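Equipment Review: Robles Courtside Scoreboard and Shot Clock Set

Published Monday, July 16, 2018
Wolthorpe Recreation League, Equipment Office

The league purchased one Robles Courtside set in May for use at the Gelbridge gymnasium, replacing a tabletop scoreboard that had served the youth and adult basketball divisions for many seasons. The set consists of a main display, 2 shot clocks, a control console and the necessary cables. This review covers setup, daily use and cost, and is intended for member clubs that are planning their own purchases before the fall season.

Setup

The main display may be mounted on a wall or placed on its folding stand. The league chose the stand, as the gymnasium is shared with volleyball and the equipment must be cleared from the floor between bookings. Two adults can raise the display safely. The printed instructions are clear on the stand and less so on the cabling, where the diagram for the shot clocks shows the ports in a different order from the ports on the console.

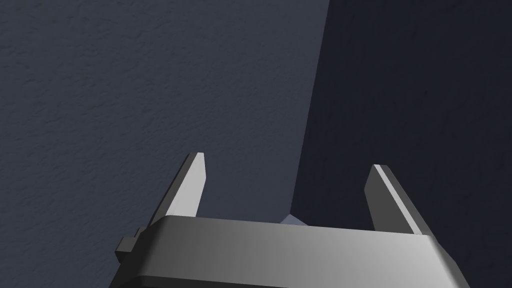 Clubs should label both ends of each cable before the first game. The plugs are identical, and a shot clock connected to the wrong port will light up normally but will not reset when the operator presses the button. Our table crew lost most of a first quarter to this fault before it was traced.

A wireless kit is sold separately. It was not purchased and is not considered in this review.

Display and readability

Digits on the main display are large and evenly lit. Score, period and game clock could be read from the far baseline and from the top row of the bleachers. Team fouls are shown in smaller red digits, and several coaches reported difficulty reading them from the bench when the afternoon sun came through the west windows. The brightness setting helps, although it returns to its default each time the power is turned off.

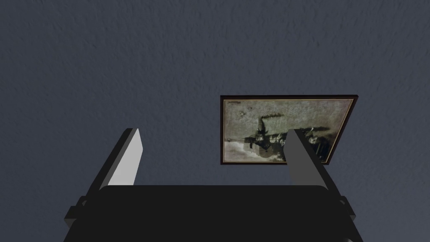
Framed picture on a blue-gray wall.

The possession arrow is bright and well placed. Tenths of a second appear in the final minute of each period, as our adult division rules require. The horn is loud enough for a full gymnasium and has three volume levels, the lowest of which is suitable for practices.

Control console

The console is the strongest part of the set. Score keys for the home and visiting teams are on opposite sides, the clock switch is a large rocker in the center, and corrections can be made without stopping the game clock. New scorekeepers were comfortable with it after one practice session. The previous scoreboard required the operator to hold down a second key in order to subtract a point — a frequent cause of error in close games.

One weakness should be noted. The shot clock reset and the horn are side by side and have the same shape. Accidental horns were recorded in 7 games. 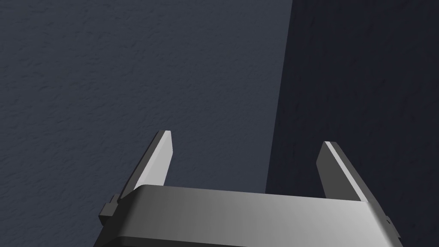
Gripper with the textured wall beyond.

Comparison with the Rumanwood model

Before the purchase, the league borrowed a Rumanwood scoreboard for a weekend tournament. The Rumanwood display is lighter and easier to store, and its foul digits are easier to read. It has no shot clocks, however, and its console could not be set for eight-minute quarters without entering the service menu. For clubs that run youth games only, it remains a reasonable choice. For adult divisions playing with a shot clock, the Robles set is the better fit.

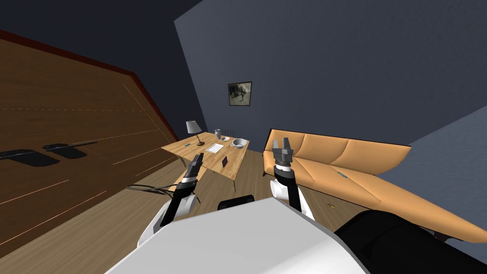
Cost and warranty

The league paid $3,471 for the complete set, including delivery. A padded cover for the main display cost around $200 more and should be treated as a required item wherever the display is moved between games. The warranty covers the console and displays but excludes cables.

Recommendation

The Equipment Office recommends the Robles Courtside set for clubs with an adult division and secure storage space. Clubs that wish to try the console may do so at Gelbridge before any scheduled league game, by arrangement with the office.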